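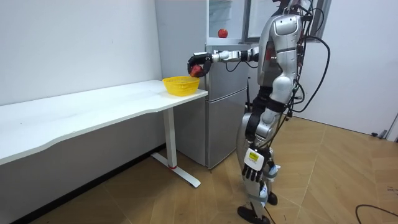
红苹果，黄色塑料网篮，篮子放在白色长桌靠右的桌角。

把水果篮放到桌子上来

我想为浅篮子说几句话，圆的，矮的，塑料的，壁上全是孔眼，黄得有点刺眼的那种。它在厨具店里永远摆在最下面一层，跟洗菜盆和漏勺挤在一起，没有人会把它包起来送朋友。可是我用了这么多年东西，真正让我每天多吃一个苹果的，就是这样一只篮子，而且是放在书桌上的篮子，离冰箱还有几步路。

先说放在哪儿。我认识的人里，十家有九家把苹果塞进冰箱最下面的抽屉。抽屉是不透明的，或者曾经透明，后来蒙了一层霜和菜叶子。苹果进去的那天大家都很有信心，袋子一扎，抽屉一推，然后就去过日子了。等到再见面，往往是要给抽屉腾地方放白菜的时候。苹果倒也没坏，它就是皱了，软了，一副受过委屈的样子，谁也不想吃，最后切一切煮了水。我小时候喝过太多这样的苹果水，到现在闻见还会想起那只绿色的搪瓷锅。

苹果在冰箱里确实放得久，这个我完全承认。可是我买苹果是为了吃，放得久对我来说用处不大。一个家里如果三天能吃完八个苹果，就没有必要让它们活到下个月。冰箱给人的那种安稳感很有迷惑性，好像食物一放进去，这件事就算办完了。我每次打开朋友家的冰箱，看见角落里那些“办完了的事”，都很想把它们请出来透透气。

所以我主张放到桌子上，放到人真正待着的那张桌子上。注意，我说的还不是餐桌。餐桌一天用三次，每次用的时候都已经有饭吃了，谁会在等红烧肉上桌的时候去啃苹果呢？书桌就不一样。下午四点，字写不下去，表格看得眼睛发花，人会自然而然地站起来找点什么往嘴里放。这时候手边有什么，就是什么。手边是饼干，吃饼干；手边是瓜子，那完了，一个下午都交代进去了。手边要是有一篮苹果，红的，圆的，摸一下还有点凉，你就会拿起来咬一口，事情简单得让人高兴！

我尤其喜欢篮子待在桌角。中间要留给电脑和纸，靠墙那一侧太远，胳膊伸过去会碰倒杯子，唯独靠外的那个角，平时什么也不放，顶多搁一串钥匙。篮子往那儿一坐，路过的人顺手就能拿，刚从外面回来的人顺手也能放。一个东西好不好用，一大半看它在不在“顺手”的那条路上，剩下的才轮到它长什么样。我见过很漂亮的陶瓷果盘，供在柜子顶上，里面装着三个蜡做的梨，落满了灰。那也是一种生活，我没意见，只是我咬不动。

有人会说桌角危险，一碰就翻。我自己试下来，浅篮子重心低，装了四五个苹果以后相当稳，胳膊肘蹭一下，它最多转个小弯。高脚的果盘才可怕，我摔过一个，那声音至今难忘。真掉到地上也没什么，塑料篮子弹两下，苹果满地滚，追回来就是了。木地板上滚苹果的声音还挺好听，咕噜噜一长串，我家孩子听了总要再来一次，被我拦住。

再说为什么要浅。深篮子有一个毛病，跟冰箱抽屉是同一个毛病：底下的东西看不见。你总是拿最上面的，吃完了再往上添新的，底下那两个就一直垫着，成了篮子的一部分。浅篮子只有一层，最多一层半，每个苹果都露着脸，哪个有了软斑，哪个蒂那里开始发暗，坐在椅子上扫一眼就清楚。不用翻，也不会有哪天伸手进去摸到一团湿乎乎的东西然后大叫。（我大叫过，是橘子，细节就不写了。）

浅还有一个好处，它逼着你少买。我从前去市场，看见苹果成箱地卖便宜，脑子一热就搬一箱回来，搬的时候觉得自己特别会过日子。后来有一年九月，我老老实实把家里扔掉的水果记了一个月的账，连同那些煮了水又没喝完的，算出来是103块钱。钱不算多，可是看着那一栏“软了”“忘了”“不知道什么时候的”，脸上还是热的。现在我按篮子买，篮子装得下几个就买几个，空了再去。去市场的次数多了，我倒觉得是占了便宜，因为市场本来就好玩。

孔眼也值得夸。水果要透气，洗过以后要沥水，这两件事一圈孔眼全包办了。我洗完苹果甩两下就放进去，下面垫一块旧毛巾，过一阵把毛巾抽走，篮子还是那个篮子，不必从沥水的容器倒到好看的容器里，再多洗一样东西。家务里最让人泄气的就是这种倒来倒去。凡是能让我少倒一次手的器具，我都愿意替它写文章。

至于塑料，我知道很多人看到这两个字就皱眉头。我的朋友Kalliopi Konstantinidis在这件事上跟我争了很久，她家里用的是藤编的果篮，从一家叫Katsaros的小铺子买来，手工确实好，把手那里绕得密密实实，我每次去都要摸一摸。她的理由很充分：藤的会越用越好看，塑料的只会越用越旧。我同意前半句，后半句我有保留。她那只篮子里垫着布，布上不能沾水，所以苹果得擦干了才能放，擦干这一步有时候她懒得做，苹果就留在购物袋里。我上次去，篮子摆在窗边，光线好极了，美得像一幅画，里面是空的。苹果呢？在冰箱抽屉里。

我说这个一点也没有笑话她的意思，我自己也有过很多供起来的东西。一套舍不得用的茶杯，一本舍不得写的本子，还有一口据说要“养”的铁锅，养了半年养出一身锈。东西太好，人就要伺候它；东西普普通通，它才肯来伺候人。我那只塑料篮子可以淋水，可以拿刷子猛刷，可以倒扣在水池边上晾着，夏天还被借去装过晾衣夹子，回来洗洗照样装苹果。脾气这么好，我还能要求什么呢。

当然，我并不主张大家去买一堆新塑料。家里有什么用什么，洗菜的筐子、装过杨梅的筐子、过节送礼剩下来的筐子，只要是浅的，透气的，立刻就可以上岗。我反对的是那种先花一个月挑容器、再开始吃水果的办法。有一回我在网上看人讨论果盘，一个帖子底下有886条回复，釉色、产地、边缘的弧度，讨论得极其认真，我从头翻到尾，竟没有几个人提起盘子里要放什么。买苹果去呀！

颜色也要说两句，这完全是我的偏心。红苹果配黄篮子，这个搭配放在任何一本家居杂志里大概都会被编辑换掉，换成灰的，米白的，或者某种叫不出名字的绿。可是在一张白桌子上，红和黄简直是喊着跑出来的，你不可能看不见它。而看见，恰恰就是水果最需要的待遇。我们给遥控器、充电线、各种账单都安排了显眼的位置，轮到吃的反而要藏起来讲究素净，想想有些可惜。我觉得一间屋子里容得下一样扎眼的东西，如果只能有一样，我选能吃的那样。

白桌面本身也帮忙。我以前用深色木桌，苹果往上一放，颜色就沉下去了。换了白桌子以后，连一个青苹果都显得精神。有些书桌的前沿还带一点弧度，弯弯的像一道小波浪，我特别中意这种边，人可以往里凹的地方坐，两边就空出来，放篮子的地方也跟着有了。直来直去的长桌常常被东西平均地铺满，弧形的边倒像在暗示你，这里坐人，那里放别的。这也许是我想多了，但我确实是从那以后才有了固定的篮子位。

还有一件小事，我想了很久才想明白自己为什么喜欢：往篮子里放苹果。我说的是一个一个地放。从市场回来，很多人是把袋子口朝下，哗啦一倒，苹果撞苹果，撞出来的伤当天看不见，过两天就是一块褐色的软斑。一个一个拿，手心里掂一掂，贴着篮子边轻轻放下去，花不了一分钟。放的时候顺便看了一遍，哪个有疤先吃，哪个蒂还新鲜可以往后排。我母亲就是这么放的，鸡蛋这么放，苹果也这么放，小时候我嫌她慢，站在旁边急得跺脚。现在我比她还慢，有时候还要调一下方向，让红的那一面朝外。

办公室里也可以这样。Antigoni Kontogiannis以前跟我同在一间办公室，一共40个人，她在打印机旁边的桌子上放了一只浅篮子，自己掏钱买了第一批苹果，没有贴字条，也没有发通知。头两天大家绕着走，以为是谁的。第三天有人拿了一个，下午就空了。再后来，篮子里开始出现别人带来的东西，柿子，橘子，有一次是一个孤零零的芒果，放在正中间，大家互相推让到傍晚，最后切成小块，每人分到指甲盖那么一点。我在那儿上班的几年，开过的会差不多全忘光了，那块芒果的味道我还记得。

也有不适合放在外面的水果，这个要讲公道话。草莓不行，放半天就塌；葡萄夏天招小飞虫，还是进冰箱踏实；切开的瓜就更不用提。香蕉可以放，但别跟苹果挤在一起，香蕉熟得快，一夜之间就长满了斑。桌子要是正对着太阳，中午最好把篮子挪一挪。天特别热的那几个星期，我也会把一半苹果收进冰箱，吃的时候再往外补，篮子里始终留着几个。冰箱当仓库，篮子当柜台，这样分工我觉得两边都舒坦。

只有一条我比较固执：篮子里只放水果。桌角上一旦有了一个敞口的容器，全家人的零碎都会往里跑，先是一支笔，然后是发票，橡皮筋，一颗不知从哪里掉下来的扣子。混进去一样，它在大家眼里就不再是水果篮了，变成了“先搁这儿吧”的篮子，苹果也会跟着沦为杂物，被压在水电费单子下面。我每天晚上关灯以前都把不相干的东西拣出来，拣的时候嘴里念念叨叨，家里人已经习惯了。钥匙请回门口去，扣子请回针线盒去。

上个星期我又去了Kalliopi家，她把那只藤篮从窗边挪到了书桌上，垫布撤了，里面有三个苹果和一个桃子。我问她怎么想通了，她说布拿去洗了，还没干。我没再往下问，伸手拿了那个桃子。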